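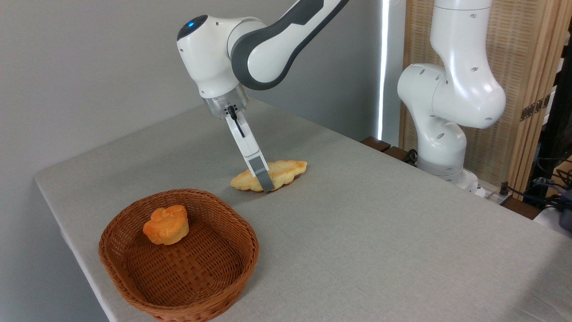 ## Dolden abre una segunda línea para almendra pelada

17 Apr 2021

La empresa Dolden, dedicada a la compra y el descascarado de frutos secos, ha puesto en marcha una segunda línea en su planta de Tevham. La nueva línea trabaja solo con almendra. Hasta ahora la almendra compartía los equipos con la avellana, y entre un producto y otro era necesario parar para hacer la limpieza completa.

Según informa la empresa, la capacidad de la planta sube a 3,000 toneladas por año. La inversión incluye una cámara de frío, dos calibradoras y un sistema nuevo de envasado al vacío. Se han creado 35 puestos de trabajo, la mayoría de ellos en el turno de tarde.

La materia prima viene de 587 agricultores que tienen contrato con Dolden. Casi todos son explotaciones pequeñas, situadas a una distancia de la planta de unos 300 kilómetros como máximo. La empresa mantiene el mismo sistema de pago que en la campaña anterior: una parte a la entrega y el resto después del análisis de humedad.

La almendra pelada se venderá entera, laminada y en harina. El primer cliente de la harina es Promaren, que la utiliza en masas para panadería y pastelería. El distribuidor Maruyama se ocupará de la exportación —al principio solamente en sacos de diez y de 25 kilos— y más adelante también ofrecerá bolsas pequeñas para tiendas.

Los pedidos de almendra laminada se aceptan desde hoy. Para la harina hay que esperar hasta June, cuando termine la instalación del segundo molino. Los precios de la avellana no cambian.

Los agricultores que desean entregar su cosecha en Tevham pueden pedir el formulario en la oficina de compras de la planta. Es necesario presentar una muestra de un kilo, con cáscara, y el documento de origen de la parcela.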